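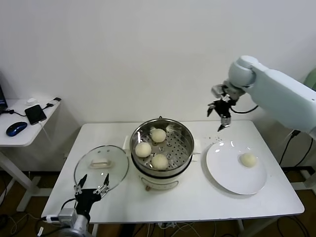
Nov 20, 2019

Progress report on Karkidel, prepared for the Cadwaladr fund

This report covers the work since our last milestone. The game can now be played from the first village to the mountain gate, and a new player needs nearly 5 hours to do it.

**Crafting and inventory**

Most of our time went into the menus. In the earlier build, the player had to open the bag, choose a tool, close the bag and then wait for an animation at every workbench. Testers complained about this more than about any fight. We have shortened the long animations, and after the first use of a bench the player can skip them completely. Repeated orders can be put in a queue.
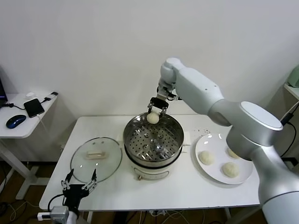

Will the shorter animations change the balance of the game? Only a little: materials are still rare, so players save time but do not become richer.

**Testing**

We invited 19 players to the Wokitz office for a closed test. They found the map clear, but many of them got lost in the lower caves — the light there was too weak on older screens. We have made the caves brighter and added a second exit. Saving is now possible at any camp. One fault remains open: if the player saves during a boat trip, the boat is sometimes missing after loading.
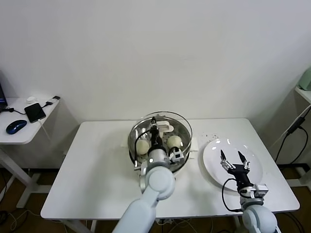
**Delays and next steps**

The sound work by Sindell is three weeks behind the plan, and four of the music tracks are still missing. This does not change the total cost, but we ask to move the sound milestone to the end of December. Until then we will repair the boat fault and finish the controller settings. The next build will be sent to you together with the list of known faults, in the same format as before.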